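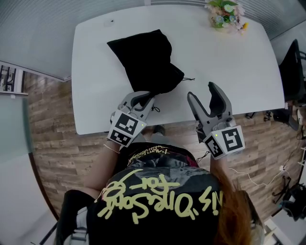
Page last changed: October, 4:10 p.m.

The Second Life of the Tour Shirt

Akville had 7 record stores once. It has one now, and the owner makes more on shirts than on records. The racks run along the back wall, sorted by size and then by nothing at all. A plain tee goes for a few dollars. A shirt from a band that broke up before the buyer was born can go for 100 or more.

Concert shirts used to be cheap by design. They were printed on whatever blanks the printer could get, often the week before a tour, and sold from a folding table near the exit. Most were worn to bed or cut up for rags. The ones that lasted did so by luck, in the bottom of a drawer or a box in the garage.

What a collector looks for first is the collar. Older shirts have a thinner neckband, and the tag will often date a shirt better than the print does. After that comes the hem. A single row of stitching usually points to an earlier shirt, though some makers switched sooner than others and a few never did. Cracked ink doesn't hurt the price much. Stains under the arms do.

Large back prints are having a good year. For a while buyers wanted a small logo on the chest and a blank back. Now they want lettering from shoulder to shoulder, and hand-drawn lettering most of all. Song titles and lines of lyrics sell faster than city lists.

Prellis, a two-room print shop on the east side of town, does runs for local bands. Its smallest order is 24 shirts and its largest so far was 966, for a summer festival. Black is still the color most bands ask for. Light ink on black takes two passes, with a quick dry between them, and that adds to the bill. A band that orders 304 shirts in four sizes will nearly always run out of large and bring home a box of small.

Care is simple. Wash the shirt inside out in cold water and hang it up. Skip the dryer, and don't iron over the ink. Fold it with the print facing in if it is going to sit for a long time, and keep it out of plastic. An old cotton pillowcase works fine.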